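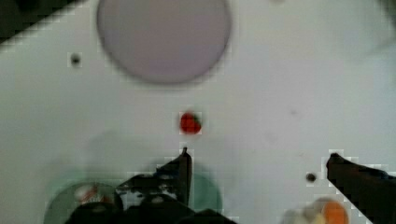

Jul 1, 2019
Dye bench, notebook 2
Spot tests on waxed and unwaxed Wotex canvas, continued from June

Carried over from last entry: the tide lines on the gray-violet samples were still not explained. The dye is Ko violet with a little black in it, same jar as before. The canvas is from Wotex roll 1551. The June samples came off the end of the previous roll, so nothing from June should be compared directly with what follows.

Stock made up fresh this morning. Dye powder pasted with a little cold water, then made up to 500 mL with hot tap water and stirred until no grains showed on the glass rod. Filtered through coffee paper. The residue on the paper was slight and brown, not violet. Kept the paper, taped inside the back cover.

Wax mix: 150 g Sterine, melted in the double pan, no additives. Brushed on one side of the waxed set and ironed through brown paper. The iron was set one notch lower than in June. Penetration looked even from the back except on piece C, which has a dry stripe along the selvage. Piece C stays in the set but the stripe is marked in pencil and no drops go on it.

Procedure for the drops: canvas laid flat on glass, one drop per square from the glass pipette held just clear of the cloth, no touching the tip to the weave. Left to dry without moving. The fan stayed off. The window was closed until noon, then opened a hand's width when the wax smell got heavy. That is a change in conditions partway through and I have marked which pieces it affects (D onward).

Unwaxed pieces first. The drop spreads faster along the warp than the weft, as expected with this cloth, and gives an oval with a feathered edge. Color is strongest in the middle while it spreads and then moves outward during drying. By the time the middle is pale the edge has set.
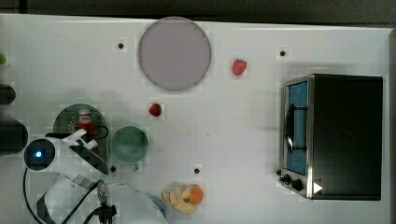 Rim darkening is the main thing to get on paper, and it is much easier to judge against something other than my own adjectives. The terms in June were "faint", "medium" and "bad", and two of us read them differently. For a medium rim I now use the round plate near the two strawberries as the reference: flat lavender-gray across the whole field, with a thin darker line at the edge and no step in between. Anything with a visible band inside the line is graded bad. Anything where the line breaks up along the edge is graded faint, even if the remaining parts are dark. Grade at arm's length in daylight, no hand lens.

With that scale, the unwaxed pieces A and B are medium throughout. The two drops nearest the fold on B are bad, but the cloth was not fully flat there and liquid probably collected. Ignore them.

Waxed pieces behave differently. The drop sits up on the surface for a long time and then goes in all at once, usually from one side. The result is a small round spot with a hard edge, and on D and E there is a second ring well inside the first. I take the inner ring to mark where the drop stood before it broke through. If so, it should disappear when the wax is thinner, and it should get worse with more wax. Neither has been tested.

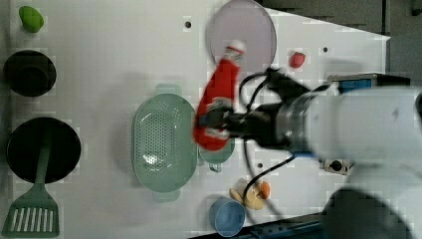

A drop of dish soap in the stock removes the inner ring entirely. It also lets the dye run under the wax and come out on the back as a gray haze, so it is no use for the Bretudby order, where the inside of the bag is seen. Gum thickener is the better route. Made one small jar by eye, thick enough to fall off the rod in a string, and tried it on the offcuts. Rim is faint on the unwaxed offcut, medium on the waxed. No haze on the back. Drying time is a good deal longer and the surface stays tacky, which will be a nuisance if pieces are to be stacked.

The gum jar was not weighed. Redo it properly before anyone quotes these results.

Rinse check: half of each piece cut off and rinsed under the cold tap until clear. Unwaxed halves lost color from the rim more than from the middle, so they look better rinsed than not. Waxed halves hardly changed. The gum halves gave a slimy rinse for a long time and I stopped before it was fully gone.
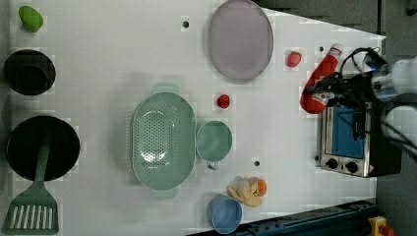
Iron temperature may matter more than I have allowed for. Piece E was the last one ironed and the iron had been standing, and E has the hardest edges of the lot. Next time measure the sole plate with the surface probe before each piece and write the reading on the selvage.

Open items:
– Ask Wotex whether roll 1551 was sized differently. Water beads slightly on the unwaxed cloth, and the old roll did not do that.
– Wash one length with soda, dry, repeat A and B.
– Gum series by weight, three strengths, waxed and unwaxed.
– Thin-wax and heavy-wax pieces for the inner ring.
– Order more brown paper. The last sheets are saturated and are putting wax back.

Samples A to E are in the flat drawer, between blotters, right side up. Offcuts are in an envelope marked with the roll number. Leftover stock is in the brown bottle on the lower shelf, to be thrown out at the end of the week whether or not it has been used.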